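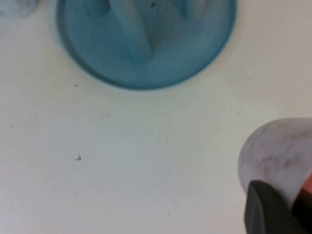
Why would a maker put raised shapes on the inside of a round dish when they take up room that could hold something? Because the shape of the floor decides what happens to whatever is put in the dish. A flat floor lets the contents slide and gather wherever the table slopes. Ridges and bumps hold things apart, give the hand or a tool something to press against, or slow down access to what lies between them. The lost volume is the price paid for that.

Session 9: Rims, floors and raised forms
Looking at Everyday Objects, Pliston evening course
Handout revised May 21, 2018

What this session covers

In the earlier sessions we dealt with plain vessels: cups, basins, storage jars. From now on the inside of the vessel matters as much as the outside. The session has a short talk, a measuring exercise in pairs and a drawing exercise. The drawing takes up most of the second half, so please have your paper ready before the break.

You will need the glossary from Session 6. Spare copies are in the tray by the door of the Ormsby Room.

Terms

Rim: the upper edge of a vessel, including any thickening or rolled part. A rim may be sharp, rounded, flat or turned outwards. It stiffens the wall, and on thin wares it does most of the work of keeping the vessel round.

Wall: everything between rim and floor. On shallow dishes there may be hardly any wall, and rim and floor meet in one curve.

Floor: the inner bottom surface. Do not confuse it with the base, the underside that stands on the table. The two often have quite different shapes.

Ridge: a raised form clearly longer than it is wide. Note where it starts, where it ends and whether the width changes along the way. A ridge may end in a point, a square shoulder or a rounded tip, as the central one does on the blue piece at the head of this handout, where it also narrows a little on its way there.

Bump (or boss): a raised form of much the same length and width. We use "bump" in class. Museum catalogues tend to prefer "boss".

Fillet: the small curve where a raised form meets the floor. A generous fillet can be wiped clean with a cloth. A tight one collects dirt and usually needs a brush.

Draft: the slight slope given to upright surfaces so that a moulded piece will come out of its mould. Once you have learned to look for draft you will find it on nearly every moulded object in your kitchen.

Floor patterns

For the purposes of this course we sort raised floors into four groups.

Radial. Ridges run out from the centre, or in from the wall towards it. Citrus squeezers are the familiar case. Some jelly moulds belong here too, although they are used upside down.

Parallel. Ridges run side by side. Soap dishes, draining trays and ridged grill plates are all parallel. The channels between the ridges carry liquid away, so look for where the channels lead. On a poor soap dish they lead nowhere.

Scattered. Separate bumps with open floor between them. Drip trays and some pet feeding bowls have floors of this sort. The spacing matters more than the height, and you should measure from centre to centre.

Mixed. A main ridge with smaller forms beside it. These are the hardest to describe in words and the most useful to draw. Start with the largest form and place the others by reference to it.

A partition that goes all the way across the floor and reaches the wall at both ends makes compartments. Compartment dishes are treated separately in Session 11.

Colour and what it can mislead you about

A raised form in the same material as the floor will often look lighter than the floor, as it catches more of the light. In the same way the inside of a vessel may look paler or chalkier than its rim – this can be a real difference in colour, a difference in finish (matt inside, slightly glossy at the rim) or simply the way the light falls. Turn the object before you write anything down. If the difference moves with the light, record the piece as one colour. If it stays put, record two.

Record colour in ordinary words: pale blue, deep blue, grey-blue. Add "streaky" or "mottled" where a surface is uneven. Please leave out trade names for colours, which date quickly and mean different things to different makers.

Small marks should be recorded before cleaning. Put down the size, the colour and the position, and leave the cause blank unless you have tested it. "Small dark speck, upper part of ridge" is a complete entry. "Burn mark" is a guess.

Measuring exercise

Work in pairs. Each pair has two dishes from the Ernberg teaching set, one with a plain floor and one with a raised floor. The outer diameters are the same. You also have a measuring jug, a ruler, a strip of card and a towel.

1. Stand both dishes on a level part of the table. Check with a little water in the plain one.

2. Fill the plain dish to the brim from the jug and write down the volume. The Ernberg plain dish should take 1000 ml. If your figure is well off, empty it and fill it again more slowly.

3. Do the same with the raised dish. The usual result is 700 ml.

4. Subtract. The difference, 300 ml, is not all due to the raised forms. The raised dish also has a thicker floor. Hold the card upright against the inner wall, mark the depth, and compare it with the plain dish to see how much of the loss comes from that.

5. Pour the water out of the raised dish without shaking it and look at what stays behind. Sketch the wet areas. They show the low points of the floor better than a ruler will.

6. Dry both dishes and put them back in the box marked 752. The boxes for the other set look the same, so read the number.

A common mistake at step 3 is to stop filling when the water covers the ridges. Fill to the brim in both cases or the figures cannot be compared.

Drawing exercise

Draw one raised dish twice, once from directly above and once in section.

For the view from above, begin with the rim as a full circle. If part of the dish is hidden from where you sit, move. Do not finish the hidden side by assuming it mirrors the side you can see, as a good many moulded pieces are symmetrical about one line only and some about none. Put in the main ridge next, then the bumps, then the fillets as a light second line.

For the section, choose a cut that passes through the highest point of the main ridge. Show the thickness of the wall all the way round. Most beginners draw the floor as a single line and then have nowhere to show that a ridge is hollow underneath. Turn the dish over before you start. If the underside has hollows that match the raised forms, the floor is of even thickness. If the underside is flat, the forms are either solid or closed in from below, and the weight will usually tell you which.

Use a plain white table or a sheet of white paper under the dish. Edges read clearly against it, and a pale piece still shows up by its shadow. Strongly patterned cloths make the outline of the rim hard to follow.

Note on the Pinden dish

Several people asked last November about the Pinden dish, which is listed in the reading but is no longer in the teaching set. It was a scattered floor in stoneware, with low bumps and a wide rim. The old drawing is still in the folder and can be copied. For comparison with modern moulded pieces, look mainly at the fillets – they were smoothed by finger and vary from one bump to the next.

Before the next session

Find one object at home with a raised floor. Write a description of no more than a page using the terms above, in this order: rim, wall, floor, raised forms, base, colour, marks. Leave the purpose of the object until the very end and keep it to one line. If you do not know the purpose, write "not known".

Bring the object if it is easy to carry. Glass and cast iron are better left at home and drawn.

Reading: course pack, sections on pressed and moulded wares. The part on glazes can be skipped until Session 12.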